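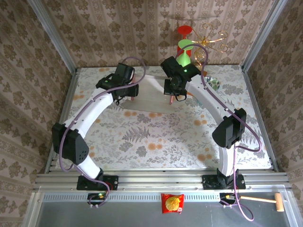 Mbali Chauke wrote to ask when I became a person who owns a tablecloth. February, Mbali. It was a long month.

I had a whole theory about tablecloths, which was that they were for people with gravy boats. Then I spent 17 minutes in Homovley trying to choose between beige and a slightly angrier beige, and walked out with ferns. Gray ferns, gray leafy bits, dabs of orange that are roses if you lean in. Kagiso says it looks like a wedding invitation got loose. Kagiso eats over the sink, so I take this under advisement.

The trouble with a print is that everything you put on it has to be on speaking terms with it. I had no idea my belongings were so quarrelsome. The teal and white piece gets along with nothing, and I keep putting it out anyway.

What I do like is the drawing. The ferns are all fine pencil-looking lines, and the orange washes out past the edges of the roses as if somebody got impatient with the brush. I have spent more time looking at it than I did at anything in my last apartment.
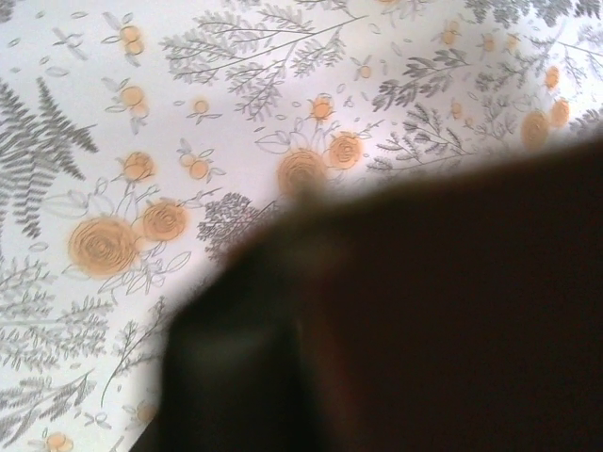 What stays on the table

The cup stand, for now. It's gold and curly and thinks it's a tree. It takes up far too much room for something that holds three cups, and I would fight anyone who tried to move it from the back.

The pink box with the lid is on probation. I bought it for napkins, then remembered I own four napkins. It has since held batteries, a tape measure and a birthday card I owe Lamisi.

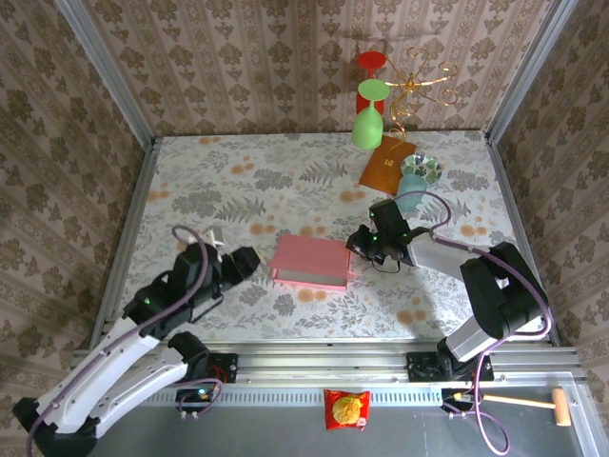
Do you iron the thing?

Once, the day I got it, and it took almost 30 minutes. Now I put it on the table damp and let it sort itself out overnight.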